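Hawthorne Shared Workrooms
Minutes of the users' meeting, January
Opened 6:30 pm in the upstairs kitchen

Chair: Chinyere Isah
Present: members for Gelolance, Irano, Plorketti and the evening bench users
Apologies: two received by email

1. Previous minutes
Accepted with one correction. Item 4 should read "the grey cupboard beside the sink", not "the grey cupboard beside the stairs".

2. Matters arising
The hot tap in the upstairs kitchen has a new washer. The stair light is still on order. The Chair has asked the landlord for a delivery date and will ask again if there is no answer before the next meeting.
Keys: one set has not been returned. Irano will check with their former staff.

3. Storage and labelling
Members went through the shelving list. Several tubs on the lower shelves have no name on them and no one at the meeting could say who they belong to. Agreed that every tub is to carry a name and a phone number, on the short side facing out. Unlabelled tubs will be moved to the end bay and held there for 3 months.
Plorketti asked whether the rule covers offcuts. Agreed that it does. Loose offcuts go in the rack or go home.
The Chair reminded members that the top shelf is for light items only.

4. Packing bench
Gelolance uses the bench most mornings and has found tape, string and other people's parcels left on it. Irano said that courier pickups had been running late and parcels had nowhere else to wait. After some discussion it was agreed that parcels waiting for pickup go on the trolley inside the front door. The bench is to be cleared after each use, including the tape gun.
A bulk order of flat cartons was discussed. Agreed to buy 100 of the medium size, the cost to be split evenly between the three firms. Evening users may take cartons and write them on the sheet.

5. Kitchen
The fridge will be emptied at the end of each month. Anything without a date will be thrown out. Plorketti offered to bring a second dish rack and this was accepted.
A request for a larger kettle was deferred. The present one works and the meeting preferred to wait until the power bill is in.
Tea towels: members to take turns washing them. The list is on the fridge door.

6. Benches and work areas
Agreed that work areas are to be wiped down at the end of the day and hand tools put back on their hooks. Items that need to stay out overnight should have a card beside them with the user's name.
Evening users asked for better light at their end. Irano has a clamp lamp to lend and will bring it in. The Chair will get a price for a fixed light over that bench.
Sweeping stays as it is, by roster. Two names are missing from the current roster and the Chair will fill the gaps.

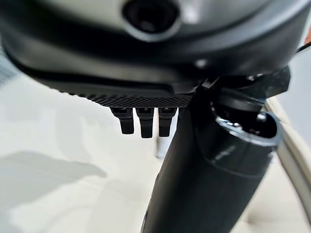
7. Actions
Landlord and stair light: Chair
Missing keys: Irano
Carton order: Gelolance
Dish rack: Plorketti
Clamp lamp: Irano
Price for fixed light, sweeping roster: Chair

8. Other business
The bin store gate is sticking and needs to be lifted as it closes. Recycling pickup has moved to 11 am, so flattened cardboard should be out before then.
One member asked for the radio to be kept lower in the afternoons. Noted.

Next meeting to be set by email. Closed 7:40 pm.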